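Every apartment I have rented came with a rule about nails. The current one allows "a reasonable number," and my landlord, Armindo Barreto, will not say what number that is. I asked twice. He said I would know it when I passed it.

So, a thread on moving house with too much stuff, from a man who has just done it for the third time and is typing this on an upturned crate.

First thing. You own more than you think. The movers, a two-man outfit called Gandow, asked me to estimate my boxes over the phone. I said 20. There was a silence in which I could hear a bigger truck being reserved.

Books are the problem, obviously. My friend Nuno Azevedo keeps one shelf and gives away a book whenever he buys one. He has explained this system to me at several dinners. I have never seen him finish a book, so I don't know what he's protecting.

I did try. I took four bags to the used bookstore in Clindton and came home with store credit, and then I came home with the books I bought with the store credit. Net loss to the collection: one atlas. I miss the atlas.

Kitchen stuff is worse because it pretends to be useful. I have a fish kettle. I have poached 2 fish in my life and one of them was in a skillet.

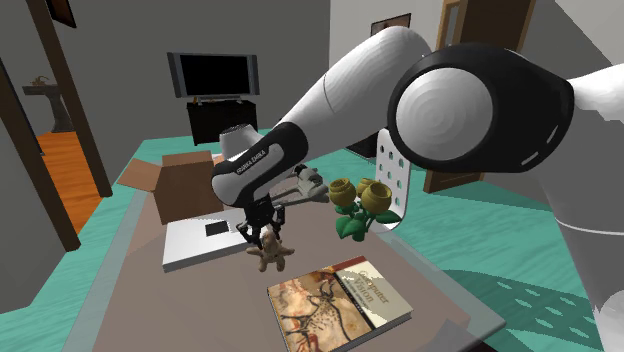 The category that really stops the whole operation is sentimental, and every decluttering guide tells you to save it for last, by which time you are tired and will keep a bus ticket. Mine went in a box marked MISC and then in a second box marked MISC, REAL. You start out firm. Then you find a small brown teddy bear held over a low table, its arms and legs spread. I have never met anyone who could do it. I've met people who said they could, and every one of them had a mother with an attic.

My uncle, Amândio Meireles, has a rule that if you haven't opened a box since the last move, you throw it out unopened. He did this in 1994. It was the tax records.

Labels! Write the room AND the contents. I wrote only the room, and since I now have fewer rooms than before, eleven boxes arrived addressed to a dining room that doesn't exist. They're in the hallway. I walk past them sideways.

Also, do not trust color-coded stickers if the person unloading has been told about the colors once, at seven in the morning, by a man looking for his shoes.

A few replies asking about storage units. I rented one from Rebelo after the last move, "just for the summer." I emptied it in September, which sounds good until I tell you it was a different September. Total paid: $1,032. Total value of contents, by my own generous reckoning: a floor lamp.

The lamp doesn't work. I brought it with me.

Eamon Ó Dálaigh asks whether I measured the couch. Eamon, you were on the other end of the couch. You know what I measured.

For everyone else: measure the couch, then the door, then the turn on the stairs. The turn on the stairs is the one that gets you. We stood on that landing so long a neighbor came out and offered us coffee, and we drank it leaning on the armrest. Nice woman. She has a much smaller couch.

Things I would do again: pack a bag with sheets, a towel, toilet paper and a can opener, and keep it in the front seat. That's the best advice in this thread and I got it off the side of a box.

Things I would not do again: defrost the freezer the morning of.

Anyway the pictures are going up tomorrow. I've bought a pack of nails. Armindo has been seen on the stairs.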